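Search this site Search Enter keywords Go

Arruda high school drops timed trig worksheets, keeps the Law of Cosines

July 11, 2026

ARRUDA. No more timed sheets in trigonometry starting this fall. The school board voted 4 to 1 last night to pull the ten-minute drills out of the second-year math course and put in longer problems, fewer of them, with room on the page to draw the triangle.

Short meeting. Forty minutes on this item, most of it on homework and calculators.

The change covers the unit on triangles that aren't right triangles. Area from two sides and the angle between them. Missing sides. Missing angles. Students have been getting a packet of 44 problems for that unit, printed on both sides, with the answer key stapled at the back. New packet has 16. Every one asks for a sketch and one sentence saying which formula was picked.

Anselmo Miranda, who teaches three sections of the course and wrote most of the new packet, told the board the old one rewarded speed on the wrong thing. "They get very fast at typing into the calculator," he said. "Then I hand them a triangle with three sides and no angle and they freeze up. They've done forty of these and never had to choose."

He brought a stack of last November's unit tests. Same mistake over and over, he said: calculator in radians, angle in degrees, and an answer that couldn't be a triangle at all. One paper had a side of negative length. Student circled it and moved on.

Board asked what happens to kids who like the drills. Miranda said they can still have them. The old sheets will sit in a folder in the math room and on the class page, ungraded. Take as many as you want.

What's in the new packet

Starts with right triangles for review, two problems. Then area, using half the product of two sides and the sine of the angle between them. One worked example on the handout has sides of 12 and 9 and an angle of 30 degrees. Sine of 30 is one half, so the area is half of 12 times 9 times one half, and that comes to 27 square units. No calculator needed for that one, on purpose.

Then the Law of Cosines. The worked example has sides of 5 and 8 with 60 degrees between them. 25 plus 64 is 89, take away 40, you get 49, so the third side is 7. Miranda said he likes that one, it comes out even and kids can check it with a ruler and a protractor.

The Law of Sines comes last now. It used to come first. The so-called ambiguous case, where the same two sides and angle can make two different triangles, gets a full day to itself. Used to be the bottom half of a Thursday handout, acording to the old pacing guide, and most sections skipped it.

Final page is one long problem. A surveyor stands on one bank of a river and has to find the distance to a post on the other bank. Students pick the measurements they'd need, then the numbers are handed out. Graded on the setup as much as the answer.

Calculators

This took up a good part of the meeting. The school has been lending out the Rorkex, a plain scientific model, and a lot of them are old. They start up in radians after a battery change. Teachers have been putting a sticker on the back that says CHECK DEG. Stickers fall off.

The board did not buy new ones. It did approve a five-minute calculator check at the start of the unit: type sine of 30, see if you get 0.5. If you don't, fix the mode before you do anything else. The check goes on the first page of the packet in a box.

Some families asked if students could use the Dillo app on a phone instead. No phones on tests, the board said. Homework is fine. Miranda asked that kids who use it write down the steps by hand anyway, since the app goes straight from the three numbers to the answer.

Ploltach

The middle school over in Ploltach sends most of its students on to Arruda, and its math teachers came to ask for a heads up on what the kids should know walking in. Short list. Square roots, the Pythagorean theorem, how to use a protractor, how to round to the nearest tenth and when not to. That last one got some discussion. Rounding in the middle of a problem throws off the answer at the end, and the two schools have been teaching it differently. Ploltach rounds at every step. Arruda waits for the last line. They agreed on the last line.

A shared sheet on rounding goes out to both schools before classes start. Miranda is writing that too.

Cost

Small. Printing for the new packets is budgeted at $1,084 for the year, less than the old ones, because there are fewer pages. The one vote against was over the timing. The member said she had no problem with the packet but wanted to see a semester of test results from one section before every section switched. Motion to try it in one section first did not get a second.

Grades

The unit test stays the same length, one class period. Ten questions, down from 25. Partial credit for a correct sketch with the sides and angles labeled, and for naming the right formula even if the arithmetic goes wrong after. A wrong calculator mode costs one point, once, not on every question. Parents had asked about that in writing.

Retakes allowed within two weeks. Students have to bring the first test with corrections in a different color pen.

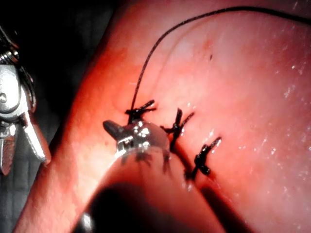
When do you use the Law of Cosines instead of the Law of Sines?

Use the Law of Cosines when you know two sides and the angle between them, or all three sides and no angle. Use the Law of Sines when you know one side and the angle across from it, plus one more side or angle. If that one more thing is a side, check for a second triangle.

The packet will be posted on the class page in August as a PDF, answers on a seperate page this time. Families without a printer can pick up a copy at the front office, weekday mornings. Summer hours, door on the parking lot side.

Miranda will hold two evening review sessions for parents who want to see the material before their kids do. Dates not set yet. Bring a calculator, any kind, and check what mode it's in.

Next on the board's list is the statistics unit, which still uses a textbook chapter with the tables printed in the back. No vote scheduled.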